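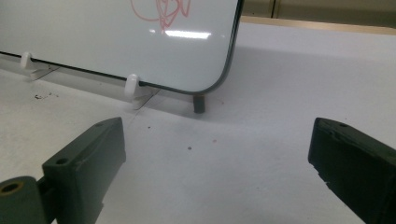
Getting an older relative's stories on tape: which tips hold up

37 comments

Every list of family history tips says to buy a good recorder first. I doubt it. My grandfather's phone picked him up fine once we moved it off the kitchen table, where every cup sounded like a car door. Put it on a folded dish towel, close to the speaker, and switch off the fridge if it hums. Tape a note to the car keys so you switch it back on.

Skip the printed question sheets. I bought the Merkska set, 468 cards in a box, and "What was your happiest day?" got me a shrug. "What was on the stove when you came in from school?" got me most of an afternoon.

Old photos with him in them worked less well than I'd been promised. He wanted to correct the names on the back. Maps did better. We drew the street in Jaber from memory, house by house, and he argued with his own drawing.

As for the storage advice, I don't believe in "archival" shoeboxes at three times the price. A dry closet shelf beats a damp basement whatever the box says. Keep 2 copies of the recording in different houses.

Dates are where I trust nobody, my own family included. He swears they left in June. His sister says there was snow. I typed up both and left them alone.

Ayman Mahasneh

1,000 shares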